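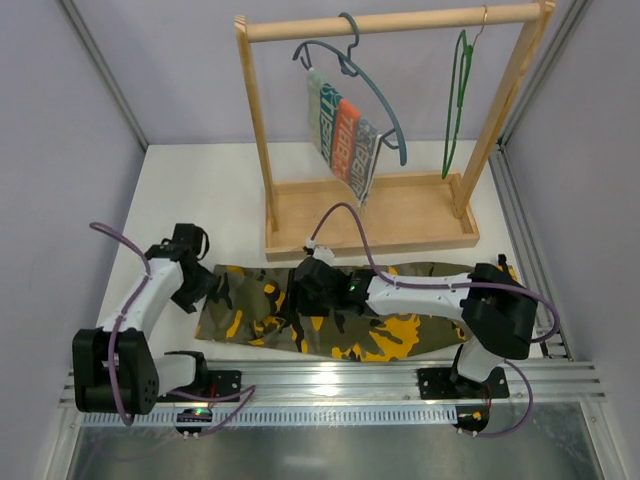 木衣架上的小衬衫,十二月

Wostenau童装流转与修补项目 进展报告
致:Prestside基金,Tanveer Rind
抄送:Yolanda Barrios
填报:Hortensia Quezada

Tanveer你好,报告晚了,抱歉。财务表另发,数字以那张表为准,这里只写进展和问题。格式没完全按你们的模板来,模板第二部分那个表格一粘就乱,我改成文字了。

一、总的情况

本期收进童装214件,都过了登记。登记的意思是有编号、有尺码、有状况等级,光堆在袋子里的不算。上次你问过这个口径,现在统一了,以后每期都按这个报。

入库比计划快,出库比计划慢。原因后面写。

两个点都开了。老城那个点位置好,家长接孩子顺路就进来。河边那个点人少,下雨天基本没人,暖气也是最近才修好。我们考虑把河边点的开放时间往后挪到下午四点以后,先试一阵再定。

二、收衣

学校门口收的质量最好,洗过,叠过,有的还把备用扣子装在小袋里夹着。公共回收箱那边差很多,混进来大人的衣服、单只袜子、窗帘。窗帘我们留了,拆了能做补布。

尺码分布很不均匀。婴儿的多得放不下,大一点的孩子几乎没有,孩子到了那个年纪衣服都穿烂了才换,这个各地都一样,没什么好办法。Ottmar Kasten建议去联系体育俱乐部,孩子换队服换得勤,运动裤和外套应该能收到一些。他己经写了信,还没有回音。

冬装缺口大。棉衣和防水裤,一上架就被借走,排队的家庭还有。如果下一期预算允许,想拿一小部分出来直接买二手冬装,请你看看条款里这算不算“物资采购”。我看了两遍没看明白。

三、清洗和修补

洗衣还是包给Kaufmann。价格没变,取送时间变了,原来早上取,现在中午,跟我们分拣的时间撞上。跟他们谈过一次,答应开春调回来,口头的,没写进合同。我会追。

有一批毛衣送洗之后缩了。责任说不清,标签上的洗涤说明本来就磨没了。Kaufmann没收这批的钱,算是过去了。之后的做法:看不清标签的毛织品一律不送外洗,自己手洗平铺。慢,但稳妥。

修补这块进展最好。Rüdiger Janssen带的修补课本期开了8次,每次都坐满,有几次要从隔壁借凳子。内容从钉扣子、换松紧带开始,后面到膝盖补丁和拉链。拉链难,换一条完整的拉链一晚上做不完,下期准备分成两晚。

学员反映最多的是光线。老城点晚上灯太暗,深色布上走深色线根本看不见。买了两盏夹灯,从杂项里出的,单据在附件。

缝纫机坏过一台,底线一直断,送Nirkik修,修回来好用。Nirkik说这个型号的零件以后不好找了,劝我们留意同型号的旧机器拆件。先记在这里。

四、借出和归还

借出的流程改过一次。原来家长要填纸质表,正反两面,问题太多,很多人填到背面就走了。现在只留姓名、联系方式、孩子身高。按身高比按年龄准得多,这一点做童装的人都知道,我们当初设计表的时候偷懒了。

旧表里有一栏问家庭收入。你们那边当初希望有,我理解。但现场反应很不好,有位妈妈看到那一栏就把表放回桌上了。我们现在不问,改成年底做一次匿名问卷。Yolanda说这样报给你们董事会没问题,如果有变化请早点告诉我。

归还总体不错。丢失和损坏的登记了7件,其中多半是手套帽子,丢在公交上那种。没有向任何家庭收过赔偿,以后也不打算收。

出库慢的原因主要在陈列。衣服叠在箱子里,家长要翻,翻两下就不想翻了,翻乱了我们还得重叠。挂起来的那部分走得明显快,尤其小衬衫和连衣裙,花色一眼看得到。所以下期想多添挂的地方,少用箱子。挂衣的横杆要低,孩子自己够得到才有意思。衣架也要小号的,大人的衣架撑童装,肩膀会顶出两个包。

报价要了一家,偏贵。木工那边Ottmar认识人,在问。

五、人手

分拣的固定班底稳定。Rüdiger下期要减少时间,他母亲身体不好,修补课需要有人分担。课上有一位学员手艺很好,愿意带初级班,正在谈报酬。这部分预算里有,不用追加。

我自己这边,行政花的时间太多。登记系统每次断网就要手抄,回头再在输一遍。换系统的事先不提了,没钱也没空。如果你们那边其他受资助的项目有在用的、便宜的,麻烦推荐一下。

六、没做到的

有几件事写在计划里,没做:

跟产科病房合作的新生儿衣物包。对方换了负责人,之前谈好的都要重谈。推到下期。

多语种的洗护说明卡。文字写好了,翻译只完成一部分,阿拉伯语那版校对的人退回来,说有几个词是错的,重做。

河边点的门牌。还没挂。房东要求尺寸和颜色按他的来,图改了几轮,上周才算同意。这个拖得不应该。

七、下期打算

陈列改挂为主,先改老城点。
冬装缺口,等你答复采购的问题。
修补课照开,初级和拉链分开。
体育俱乐部继续联系,写信不回就打电话。
补完说明卡。
跟Kaufmann把取送时间落到纸上。

八、需要你们决定或答复的

1. 二手冬装能不能走物资采购。这个最急,天冷得快,过了季再批就没意义了。
2. 收入那一栏取消之后,年底问卷的题目你们要不要先看。
3. 陈列改造如果超出杂项额度,可不可以从宣传那一项里挪。宣传基本没花,传单印了一版,够用到明年春天。

附件:财务表、单据扫描、修补课签到(姓名已遮)。扫描件有一页是歪的,字能看清,如果你们会计不接受我重扫。

有问题打我电话,上午多半在仓库,信号不好,下午好找一些。

Hortensia

补一句:Yolanda上次说想来看修补课,晚上七点开始,直接来就行,不用提前约。拉链那次别来,太挤。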